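Speaker notes: Crates, trays and the handling of table grapes
Session 3, produce presentation for shop and market staff
Hall doors close at the start of the session. Please keep the first slides on screen while people take their seats.
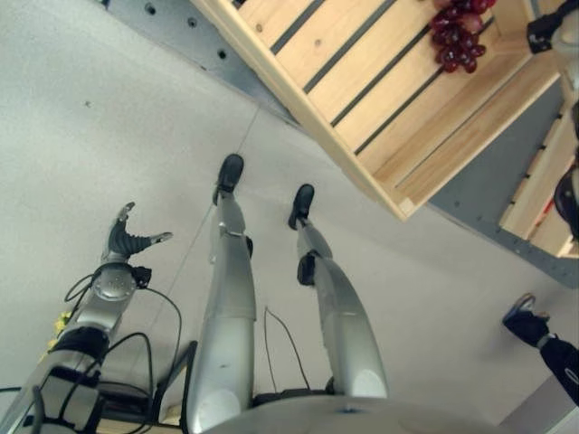
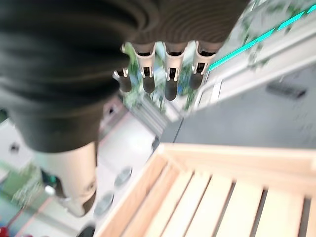
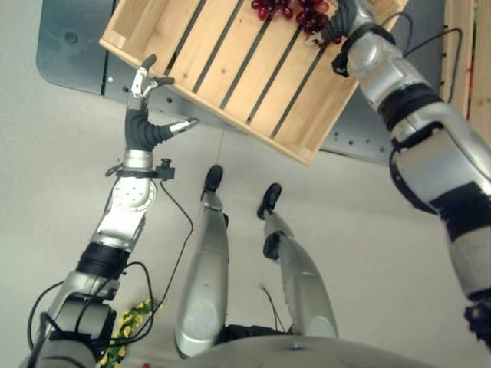 Slatted wooden crate, shown in all three slides.

Adeel Bukhari
Produce Display and Handling, Jarnmont
Thursday, April 17, 2025

Opening. Welcome delegates on behalf of Jarnmont. Mention that the printed handout is at the registration desk and that questions will be taken at the end. Do not read out the agenda.

Slides 1 to 3. Draw attention to the base of the crate. The boards are set with narrow gaps between them, and air can pass under the fruit. Refer to the dark red grapes on the first and third slides. On the third there are two clusters, one smaller than the other, with bare boards left showing. Ask the room how many of their own displays leave any part of the base uncovered. Allow a short pause for answers.

Point to make: a sparse display requires more frequent attention than a full one. Stems dry out, and a customer will see a dry stem in a half-filled crate sooner than in a heaped one.

Slide 4, tilt. A crate set at an angle shows its contents well to a person standing in front of it. It also allows the fruit to travel. Members are advised to place the heavier bunches against the lower side and to check the display each time a bunch is removed. The Bramura branch lines its crates with paper; the Hà branch does not. Both practices are acceptable under the current guidance.

Slide 5, lifting. A crate should be taken by the rim and never by a single slat. The other hand belongs underneath or at the opposite side. Bunches are to be lifted by the main stem. Fingers on the berries remove the bloom, and the marks remain for the rest of the day.

Slide 6, branch returns. The review covered 32 branches. Of 791 crates inspected, 652 were passed as fit for further use. The remainder were withdrawn, chiefly for split slats and raised nails. State the figures once and move on. The full table is in the handout.

If asked about plastic trays: the Dretix tray remains under review and no recommendation will be made before June. Please do not speculate on cost.

Slide 7, cleaning. Brush first, then wipe with a damp cloth. Crates are not to be soaked. Stand them on end to dry, away from direct heat, and do not stack them until the inside corners are dry to the touch.

Close. Thank the branches that submitted returns. Remind delegates that the inspection form has changed and that the old version will be refused. Questions, ten minutes. Roving microphone on the left aisle only.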